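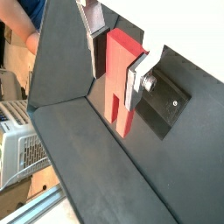

主题：Re: [Lemma] 词条479 方枘圆凿 / square peg in a round hole，兼谈“不用一根钉子”
发往：Lemma 译者邮件列表

各位好：

Vernon 的长信我读了两遍，下面逐段回。先把话放在前头：这个词条我不反对收，我反对的是按他这个写法收。词条正文只占他那封信的一小半，剩下的全是从一个成语里长出来的文化史，而文化史那一半，我能核对的几处都站不太稳。

2019年7月19日，Vernon MacPherson 写道：

> 各位同仁，附上479号词条的修订稿，请在并入 Tareck 手册之前提意见。
> 我的基本判断是：“方枘圆凿”与 square peg in a round hole 完全对等，
> 可以互译，不必加注。两者相似到这种程度，很难用巧合解释。汉语的
> 说法已有2000年的历史，英语的说法晚得多，因此我建议在“来源”一栏
> 写明英语说法“可能受汉语影响”。

“很难用巧合解释”这句话，我在这个列表里见过不止一回了，每次都是因为写的人没有试着用巧合解释一下。

试一下并不难。凡是用木头做东西、又会在木头上打洞的地方，都有人把一个截面是方的东西往圆洞里塞过，塞不进去，骂了一句。这句骂人的话在两种语言里都留了下来，我看不出有什么需要传播路线的。要说甲影响了乙，至少得拿出一样东西来：一个译本，一封信，一本游记，里面有人把这个比喻从汉语搬了过去。Vernon 信里没有。我自己也去翻了一阵，没有翻到。没有翻到当然不等于没有，但“来源”一栏不是写“不等于没有”的地方。

而且从英语那边的材料看，路子不太像是搬来的。常被引用的较早出处，是十九世纪初伦敦一次道德哲学讲座的讲稿，到那个世纪中叶才印出来。讲的人让听众设想一张桌子，上面开了各种形状的洞，圆的、三角的、方的、长方的，再设想一些形状相应的木块代表人；然后他说，我们通常会发现三角形的人进了方洞，长方形的进了三角洞，方的人把自己挤进了圆洞。请注意这个比喻的结构。它是一整套洞和一整套木块，错配是普遍的，方与圆只是其中一对，后来别的几对被人忘了，就剩下方与圆。 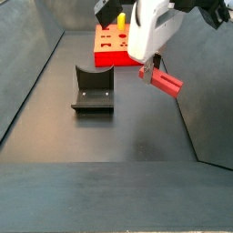 红色方块顶面的几种孔，近上缘立着一根黄色圆头柱。

汉语这边从头就只有一对。《九辩》里是“圜凿而方枘兮，吾固知其鉏铻而难入”。《史记·孟子荀卿列传》里是“持方枘欲内圜凿，其能入乎”。《离骚》里还有一句“不量凿而正枘兮”，连方圆都没有，说的是不看卯眼的尺寸就去修榫头。这几句里都没有一桌子的洞，也没有一盒子的木块。枘和凿是一件东西的两个部分，做出来就是为了合在一起的，现在合不上。

这就引到我对“完全对等”的第二个怀疑。

> 两者都指某人或某物与其所处的位置不相称。译者遇到其中一个，
> 径用另一个即可。

径用的话会出事。英语里说一个人是 square peg，话是落在这个人头上的，语气可以很温和，甚至带点同情：他人不坏，放错地方了。招聘的人这么说，中学老师这么说，家长也这么说自己的孩子。汉语的“方枘圆凿”落在两者的关系上，常见的用法是两种主张、两套办法合不到一起。“此二说方枘圆凿”，通。“小王在财务科是个方枘圆凿”，读者看得懂，但会停下来看你一眼。

我手头正好有个现成的例子。Honetti 那批家居说明书，我们几个人分着做过，其中有一篇店员培训材料，原文大意是：有的新员工在仓库是 square peg，调到门市就如鱼得水。五月那一稿有人译作“有的新员工与仓库方枘圆凿”。语法上挑不出大毛病，可是仓库成了一个与新员工有分歧的主张。定稿改成“有的新员工在仓库怎么都不顺手”，比喻没了，意思在。我至今认为那是整篇里译得最好的一句，虽然改它的人嫌它太平。

再说语域。square peg 是口头话，小学生会说。“方枘圆凿”的“枘”，我敢说列表上有人要查一下读音（ruì，去声，不读“内”）。一个查读音的词去对一个小学生会说的词，还“不必加注”，我不太放心。要找口语上差不多的，“不对路”“不合槽”“拧着”都比它近，只是没有一个带方带圆，做词典的人舍不得。

顺带说一句“鉏铻”。Vernon 的稿子里把它注成“即龃龉”，这个大方向我没意见，但他接着说“原指牙齿”，又说“可见古人以木工比牙齿”。两个写法谁先谁后、谁借谁，我没有把握，我看他也没有。这半句请删。留着它，读者会以为我们有把握。

接下来是我真正想说的部分。

> 建议在“文化背景”一栏补充：榫卯是中国木作的灵魂，古代建筑
> 不用一根钉子而千年不倒。西方木作依赖钉与胶，故其比喻中只有
> 简单的销钉（peg），没有成体系的榫卯思想。

这一段四句话，我一句也不敢署名。

先说“不用一根钉子”。这句话在旅游牌子上、在家具店的吊牌上、在纪录片的解说里，我见得太多了，多到已经没有人想起来要问出处。问一问的话，最省事的反证就在最有名的那本书里。《营造法式》有专门的用钉料例，什么构件用什么钉，长短有规定；还有用胶的料例。北宋的官定工程书，管工料管得很细，如果当时真的一根钉子不用，写这些给谁看呢？椽子要钉，博风板要钉，瓦作也有瓦作的钉。说主要受力的梁柱斗栱靠榫卯咬合，这我接受，而且这已经够了不起了。从“大木结构主要靠榫卯”变成“不用一根钉子”，中间隔着的那些椽子和板，被谁拿掉了？

我猜是导游词一代一代传短了。“主要构件之间不用铁钉”，嘴里说上几年，就剩后面几个字。我没有证据，所以这句话也请不要写进词条。

家具也是一样的毛病。老家具里用不用鳔胶，问一个修家具的就行，他会反问你，不然那些拆下来黏糊糊的是什么。也有用竹钉、木钉的。有人于是退一步说，竹钉不算钉子。那么“不用一根钉子”就成了“不用一根我算作钉子的钉子”，这句话永远正确，也没有什么可说的了。

再说“千年不倒”。站着的当然都没倒，倒了的不在旅游图上。要讲榫卯让房子不倒，得把同一时期造的、后来烧了塌了拆了的都算进来，再看历代修过几回、换过多少料。一座塔落架大修过，加过支撑，换过柱子，然后牌子上写“历经千年，纹丝不动”。写牌子的人和批修缮款的人大概没有通过气。我不是建筑行当里的，抗震那一套我不敢碰，只是看见“纹丝不动”就手痒，木结构在地震里能扛，行家的说法恰恰是因为它会动。

再说“西方木作依赖钉与胶”。Vernon，你家后头那座谷仓是怎么立起来的？你前年在信里讲过 Clollisness 那边拆旧谷仓，讲得眉飞色舞，说梁头上有工匠刻的对号，榫头还能一个一个配回卯眼里去，再用橡木销穿住。那不是榫卯是什么？英语里 mortise and tenon 两个词用了好几百年，欧洲的木构房屋和教堂屋架靠它站着的多得很。燕尾榫在西方抽屉上，在更早的埃及木器上，都有。你自己见过的东西，写词条的时候倒不算数了，我有点替那座谷仓不平。

至于“成体系的榫卯思想”，我不知道是什么意思。哪位知道的请回信告诉我，最好附一个反例，说明怎样的东西算“不成体系”。如果找不到反例，这个词就没有内容。

> 另可提及鲁班锁（又名孔明锁），相传为春秋鲁班所创，可作为
> 榫卯思想的早期证据。

“相传”两个字在这里干了很重的活。相传鲁班还发明了锯子、刨子、伞、墨斗，另外做过一只飞上天三天不落的木鸟。一个人名下东西太多，每一件就都可疑。而且同一个玩具有两个名字，分别挂在两位相隔好几百年的名人名下，这件事本身就该让编词条的人警觉：至少有一个名字是后来挂上去的，更可能两个都是。拿它当“早期证据”，等于拿店招牌当地契。

我花了一个下午想找这种玩具的较早文字记载，一路追到的尽是互相抄的文章，抄到后来连错字都一样。列表里谁能给一条带书名卷数的，我请他喝茶，茶不贵，但是真的。

早期证据其实有，而且硬得多。新石器时代遗址里出土过带榫卯的木构件，考古报告里有图。要说历史悠久，引那个就行，何必请鲁班出来。我的经验是，凡是文章里真的材料和传说并排放着，读者记住的总是传说，编辑删掉的总是真的材料，理由是“太专业”。

> 最后，希望在词条末尾加一段启示：方与圆的智慧对今天的
> 团队管理仍有意义。

不要。

我稍微展开一下，免得显得没礼貌。Tareck 手册是给译者查的，人家翻到第37页，是因为稿子卡在一个词上，客户在催。他要知道这个词能不能用、用在什么口气里、什么时候会闹笑话。他不需要知道团队管理。再说这个成语的本意是合不上，《史记》那一处用的是反问，其能入乎，意思是进不去。从“进不去”里读出管理智慧来的人，大概手里另有一门课要卖。

说到卖课，近来有一种很流行的说法，把形状配对的积木和“专注力”“空间思维”“未来成绩”联到一起，Honetti 的新目录里就有一页，编辑让我译，我把原文的 supports 译成“有助于”，心里很不舒服，又改成“可用于练习”，客户退回来，说力度不够。小孩把三角形的块塞进三角形的洞，能说明他能把三角形的块塞进三角形的洞。再往外推一步，我就想看数据了，样本多大，跟谁比，几年以后量的，量的是什么。目录上没有这些，目录上有一个笑得很开心的孩子。我提这件事，是因为 Vernon 的稿子在“参见”一栏里写了“早教用具”，并加了一句“形状配对训练自古即有”。自古是哪一古？这一句也请删。

抱怨完了，总得拿出个能用的。下面是我的替代稿，不求好看：

词条479
方枘圆凿（fāng ruì yuán záo），亦作“圆凿方枘”“圜凿方枘”。
释义：方的榫头，圆的卯眼，合不到一起。多用于意见、主张、制度、做法彼此不能相容。书面语，偏文。
书证：《楚辞·九辩》“圜凿而方枘兮，吾固知其鉏铻而难入”；《史记·孟子荀卿列传》“持方枘欲内圜凿，其能入乎”。
英译：视上下文作 incompatible，at odds，a poor fit；文学性文本中可用 a square peg and a round hole，注意保留“两者”的结构，避免只落在一方。
反向提示：英语 a square peg (in a round hole) 多指人，口语，语气可轻可重。译入汉语时慎用“方枘圆凿”，可考虑“放错了地方”“不是那块料”（后者偏贬，慎用）“怎么都不顺手”等。
来源：两种说法各有书证，未见相互影响的证据。
文化背景：（空）

“文化背景”一栏我是有意空着的。空着难看，但是空着不会错。要是觉得非填不可，我能接受的最长的一句是：“枘即榫头，凿在此指卯眼。”有个同行说这也太小气了，我说词条就该小气。

“不是那块料”我自己也犹豫。它把责任全推给了料，英语那边没有这么狠。如果有人有更好的，请直接改，不用跟我客气。另外“凿”的旧读 zuò，要不要标，我听列表的。我倾向不标，标了就得解释，解释了又要吵一轮，去年为“叶公”的“叶”吵的那一轮，到现在还有两位不回对方的信。

还有一个程序上的意见。这一轮的词条传阅名单上是11个人，回信的除了我，都只写了“很好”“学习了”“赞同”。我不怀疑各位的真诚，我怀疑的是各位有没有打开附件，因为附件里“鉏铻”印成了“锄铻”，没有一封信提到。下次能不能请回“赞同”的人顺手写一句自己核对了哪一条书证？一条就行。没核对也可以写没核对，这比“赞同”有用。

Vernon 看到这里多半已经不高兴了。我得承认，他这份稿子里引文的标点比我上次交的那份规矩得多，《九辩》那一句他也没有像网上那样误写到《离骚》名下，这在我见过的同类词条里算少有的。传说的部分，他大概是从中文网页上看来的，那些网页是中文母语者写的，语气又那么肯定，他信了，也怪不得他。该脸红的是写网页的人，而写网页的人里头说不定就有我们列表上做本地化的。我自己早年给一家茶具店写过“宋代匠人代代相传的手艺”，那家店的师傅是跟着录像带学的。

如果 Vernon 手里有我没见过的材料，尤其是汉语比喻进入英语的那条线，请贴出来，书名、年份、页码，照片也行。我愿意改口，改口我是有经验的。

下一条480是“削足适履”和 Procrustean bed，我已经看到草稿的“文化背景”一栏写了四百字。我先去吃饭，吃完再看。

祝好

老霍

又及：刚查到有的工具书把这个成语的出处只标《史记》，不标《九辩》。两处我都保留了，次序按篇目年代。若手册体例规定只取一处，请取《九辩》，理由是它早；但《史记》那句更像一个完整的说法，做例句时还是它好用。

又又及：有人私信问“枘凿”两个字单用是什么意思。“枘凿不入”“枘凿难合”是合不上；可是也有文章单说“枘凿”就表示抵触，连“不入”都省了。按字面，枘和凿本来是一对能合的东西，省到最后却专指合不上，跟前面说的导游词一个路数，嘴里越传越短。这个要不要另立词条，我没有主意，哪位有兴趣可以起个头，文化背景请先空着。

--
Lemma 译者邮件列表
回信时请保留主题行中的词条号，引文请只留与回复有关的部分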